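Stelwood Fungi Walks: how our second season is going

October 20, 2019
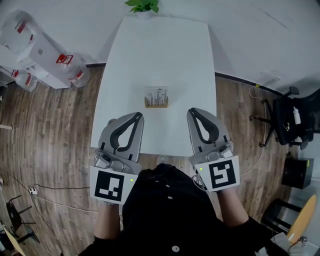 The little clear block on its wooden base, with a green plant at the back of the table.

Hello again from Stelwood! You asked for a short update before you release the second half of the grant, so I'll go through the money, the walks and the booklet, in that order (more or less).

Money first. Of the $637 left over from spring, we've spent 500 on printing and put the rest toward hand lenses. The lenses came from Droltus and they're lovely — much clearer than the plastic ones we started with, and the kids fight over them.

The walks have gone better than I dared hope. We planned 12 for the year and have done nine so far, all on the Sedero trail apart from one that I moved to the creek after the storm took out the footbridge. Nearly 100 people have signed up, and a good number of them had never picked up a field guide before. The wet September helped a lot! We found inkcaps by the parking lot before we'd even got our boots tied.

The booklet is where I'm behind. The text is finished, but I badly underestimated how long the spore print pages would take, and two of the drawings have to be redone because the gills came out far too dark at the printer. Uniyal Press has agreed to hold our slot until February, with no extra charge.

One thing I'd like your okay on: could we move the bus money over to a second printing? Most families drive themselves or share rides, and I keep running out of the trail sheets. I'd need a yes or no before I order paper.

Three walks to go, all on the short loop, and I'll send the receipts with the final report.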